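L'**engrenage** est l'un des plus vieux compagnons de la mécanique, et l'un des plus discrets aussi, car on l'entend bien plus souvent qu'on ne le voit. On appelle ainsi l'ensemble formé par deux roues dentées, ou davantage, dont les dents s'engagent les unes dans les autres pour transmettre un mouvement de rotation. Dans la langue courante, le mot désigne volontiers la roue elle-même, et les mécaniciens, qui préfèrent parler de *roue dentée* ou de *pignon*, ont depuis longtemps cessé de s'en offusquer (du moins la plupart d'entre eux).

## Principe

Lorsque deux roues engrènent, la plus petite, le pignon, tourne plus vite que la plus grande, et le rapport de leurs vitesses ne dépend que du nombre de dents. Un pignon de 19 dents entraînant une roue de 128 dents devra donc accomplir plus de six tours pour que la roue en fasse un seul. Ce que l'on perd en vitesse, on le retrouve en couple, aux frottements près, et c'est sur cet échange que reposent le treuil, la boîte de vitesses, le moulin à café de nos grands-mères et une bonne part de l'horlogerie.

Deux roues extérieures tournent toujours en sens contraire. Pour conserver le sens de rotation d'origine, on glisse entre elles une troisième roue, dite *folle* ou *intermédiaire*, qui ne modifie pas le rapport d'ensemble, quel que soit son diamètre. Les débutants ont souvent du mal à l'admettre, et le mieux est encore de les laisser essayer sur une table avec quelques roues et un peu de patience.

## Géométrie de la denture

La grandeur fondamentale est le **module**, quotient du diamètre primitif par le nombre de dents, exprimé en millimètres. Dans un couple ordinaire de roues droites, les deux roues doivent avoir le même module et le même angle de pression, faute de quoi les dents se coincent ou s'usent de travers. Une roue de 19 dents au module 3 possède ainsi un diamètre primitif de 57 millimètres.

Le profil le plus répandu est la *développante de cercle*, courbe que décrit l'extrémité d'un fil tendu que l'on déroule autour d'un cylindre. Elle a l'immense mérite de conserver un rapport de vitesse constant même lorsque l'entraxe s'écarte légèrement de sa valeur théorique. L'horlogerie traditionnelle lui a longtemps préféré des profils dérivés de la cycloïde, qui conviennent bien aux pignons à petit nombre d'ailes.

## Principales familles

- **Engrenages droits** : les dents sont parallèles à l'axe. Simples à tailler, ils deviennent bruyants à grande vitesse.
- **Engrenages hélicoïdaux** : les dents inclinées entrent progressivement en prise, ce qui adoucit la marche, mais la poussée axiale doit être reprise par les paliers.
- **Engrenages coniques** : les axes se coupent, le plus souvent à angle droit, comme dans une chignole.
- **Roue et vis sans fin** : forte réduction dans un faible encombrement, au prix d'un rendement assez modeste.
- **Trains épicycloïdaux** : des satellites tournent autour d'un planétaire, à l'intérieur d'une couronne dentée.

## Matériaux et fabrication

Le bois fut longtemps roi. Dans les moulins, on choisissait pour les dents, appelées *alluchons*, des essences dures comme le charme ou le cormier, et on les rapportait une à une sur la roue afin de pouvoir les remplacer séparément. Le moulin de Plilau, remis en marche un 25 août à l'occasion de la fête du village, fait encore tourner un grand rouet à alluchons, que l'on graisse chaque année en décembre, quand les meules sont au repos.

La fonte, puis l'acier traité, ont pris la relève pour les fortes charges, tandis que le bronze reste apprécié pour les roues associées aux vis sans fin. Les matières plastiques, légères et silencieuses, se sont imposées dans les petits appareils, les jouets et le matériel d'enseignement, où la couleur aide à distinguer les roues entre elles.

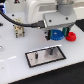
## Usure, bruit et entretien

Un engrenage bien lubrifié peut durer fort longtemps. L'huile sépare les surfaces, évacue la chaleur et emporte les particules ; la graisse, elle, reste en place et convient aux mécanismes lents ou difficiles d'accès. Les avaries classiques sont la piqûration, petits cratères de fatigue sur le flanc des dents, le grippage, et la rupture en pied de dent, qui survient volontiers après un choc.

Le *jeu* entre les dents est nécessaire, car il laisse place au lubrifiant et à la dilatation. Trop grand, il produit un claquement à chaque inversion du mouvement. Les ateliers Caputo, qui restaurent des horloges d'édifice, le vérifient encore à l'oreille avant de sortir le comparateur, et leurs apprentis assurent que l'on s'y fait très bien.

## Collections

Le musée de Naststead conserve 2000 roues dentées de toutes provenances, depuis les lanternes de moulin jusqu'aux minuscules mobiles de montre. Le fonds Hivum, qui lui a été rattaché plus tard, réunit surtout des modèles de démonstration en laiton, destinés autrefois aux cours de cinématique.

## Voir aussi

- Crémaillère
- Différentiel
- Poulie et courroie
- Train d'engrenages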